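Moved the last of my stuff out of the Skoltside flat this morning. A few posts on how I kept the heating bill down in a place with one storage heater and single glazing, in case it's any use to whoever is in the same boat this winter.

**1/**

The flat was two rooms and a kitchen on the top floor. The heater was in the hall, so the bedroom got whatever drifted through the door. First December I left it on full and the bill frightened me. Everything after this is what I changed.

**2/**

Learn what the two dials do. Input is how much heat it stores overnight. Output is how fast it lets it go in the day. I had both turned up, so it was empty by teatime and I was paying for a plug-in heater at the day rate on top.

Now: output at the lowest setting until I get home, then up. Input changed to match the forecast.

**3/**

Check your tariff. I was on a single rate for months with a heater built for a cheap overnight one. The supplier moved me over after one phone call, 30 minutes of it on hold. The cheap hours at my place started at half past midnight, and the washing machine went on then too. Ask downstairs first.

**4/**

Read the meter yourself and write it down. My notebook says 1396 kWh for the worst winter and it's got a column of crossings out next to it. The next winter was better by 247. Same flat, same heater, and I don't remember it being any milder.

**5/**

Draughts. The letterbox was the worst, then the gap under the bathroom door. Brush strip on the letterbox, a rolled towel for the bathroom. The sash windows got foam tape. Buy the thicker sort, the thin stuff fell off in a fortnight.

I also tried the clear film you shrink with a hairdryer. It works — but you can't open the window until spring, and I had mould behind the wardrobe by February. Wouldn't do it again in a bedroom.

**6/**

Curtains. Kerneck do a thermal lining that hooks on behind the ones you've already got. Mine were slightly too long so they sat on the sill, which I think helped. Shut them as soon as it gets dark.

**7/**

Bedding made the biggest difference for the least money. Brushed cotton sheets, a second duvet underneath you as well as one on top, and a hot water bottle put in before you brush your teeth. I stopped heating the bedroom at all and slept fine.

Don't be proud about patterns. The cartoon ones in the sales are often cheaper than the plain.

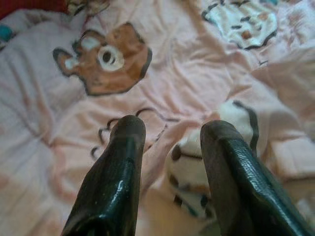 **8/**

Things I bought that weren't worth it:

- Foil behind the heater. It was on an inside wall, so no point.
- A Carkano fan heater. Warm for as long as you stand in front of it.
- Fingerless gloves. Lost one straight away.

**9/**

One I'd buy again is the Kasten heated throw. I set mine to switch off after 21 minutes and usually didn't need to put it back on.

**10/**

New place has gas, so I'll be starting from scratch with a boiler manual. If anyone in Skoltside wants the leftover foam tape and the brush strip, message me and I'll leave them in the porch.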